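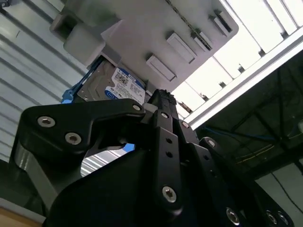

# Fuel Costs and Small Repair Shops

Student project report, Applied Economics
January 28, 2024

## Question

Our group wanted to know how a rise in diesel prices reaches businesses that do not sell fuel. We picked computer repair and parts resale in Trirkmont, where most stock comes in by truck from the Drarnov depot.

## Data

Amalico, a parts wholesaler, let us read its delivery invoices. We ended up with 222 usable invoices, split into two periods of 111 each. The first period is before the wholesaler changed its fuel surcharge and the second is after. Invoices with no weight listed were dropped.

We indexed the delivery charge per order, with the first period set at 100. The second period came out at 121. Part prices on the same invoices hardly moved, so we treated them as flat. 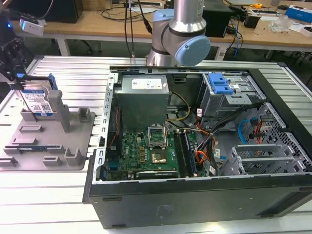 ## Findings

1. Small orders took most of the increase. The surcharge has a fixed minimum, and an order of one power supply pays the same minimum as a full carton.
2. Shops that ordered together paid less per item. Two shops on Derkach Street were already doing this before the change.
3. The minimum charge does not apply to orders over $300. After the change, more orders landed just above that line — we think shops were waiting and combining purchases, but the invoices alone can't show that.

## Problems

The surcharge is tied to the regional diesel price with a delay. We first matched each invoice to the diesel price for the same week and got almost no relationship. Using the previous month's price gave a clearer one. We only tried one delay, and a longer one might fit better.

We also had no data on what customers paid, so we can't say how much of the cost was passed on. 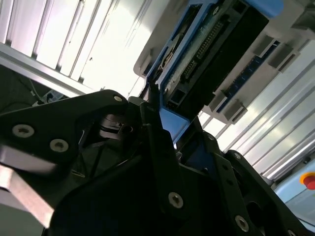
*Figure 3. Blue plastic frame, seen from below.*

## Next steps

In February we plan to send a short survey to the shops about their repair prices. The invoice table will be sorted by order size and added as an appendix.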